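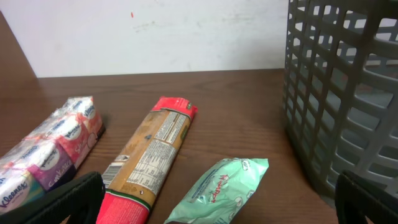
图一 桌面物品与灰色塑料篮，腕部视角

发件单位：Vostar 遥操作示教组
日期：14/05/2021
打印本页 | 以邮件转发

各位同仁：

关于De Graaf方面就篮内取放示教所提意见，现答复如下。原信摘引：

> 贵组四月提交的2,392条示教中，部分片段夹爪进入篮内后停顿较长。请说明是否应予剔除，并明确操作员何时可以切换主视角。

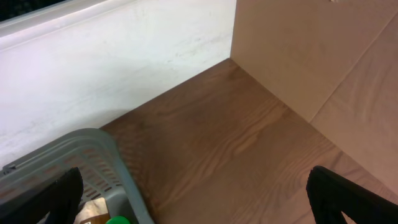 一、停顿片段原则上予以保留。操作员在接近篮沿时放慢速度，属正常示教行为，不宜按异常处理。停顿超过12秒且双臂均无动作者，由复核人员另行标注，暂不进入训练集。

二、主视角以头部相机为准。夹爪低于篮沿后，操作员可切换至腕部视角，完成抓取后应即切回。切换时刻须写入日志，不得事后补录。

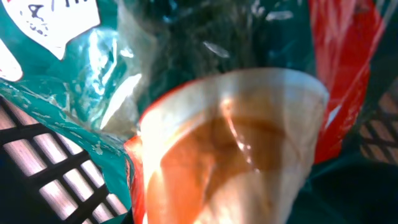

三、软包装及半透明容器的抓取，仍按Werkach操作规程执行：先闭合至接触，再缓慢加力。包装相互挤压时，允许先拨开邻近物品，拨动过程应完整记录，不得剪去。

四、双臂任务中，暂不参与操作的一侧应停在篮外，并保持使能状态。主从手柄映射比例在同一批次内不得更改。
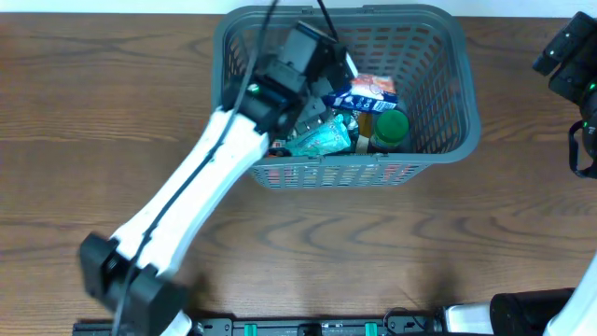

五、Drandinon格式的导出脚本已更新，旧版导出的文件须重新生成。各单位复核时，每100条抽查10条，结果回复至本列表，请勿单独致函操作员。

对上述第一条的时限如有不同意见，请附相应片段编号一并提出。

此复。

Vostar 遥操作示教组

版权所有 © Vostar | 联系列表管理员 | 返回顶部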